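Galleries > Kitchen > Baskets and bowls

Jeltwood fruit baskets

Last updated May 4, 2026

We bought a few woven baskets in February to replace the old glass bowls. Fruit seems to keep better with some air around it, and a basket is easier to carry to the table.

The rectangular wicker one gets the most use. Bananas go in last - they bruise under anything heavier.

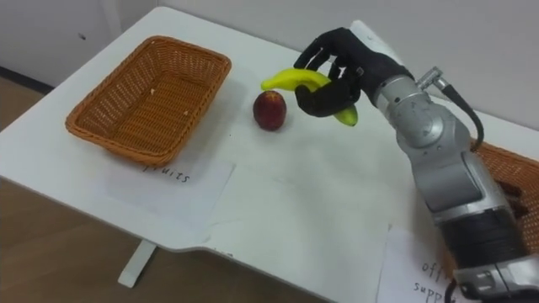
A shake over the sink clears out the crumbs. We don't line ours.

Recent galleries
Kaltavora bread tins
Nutsugah tea towels
Berkoteo storage jars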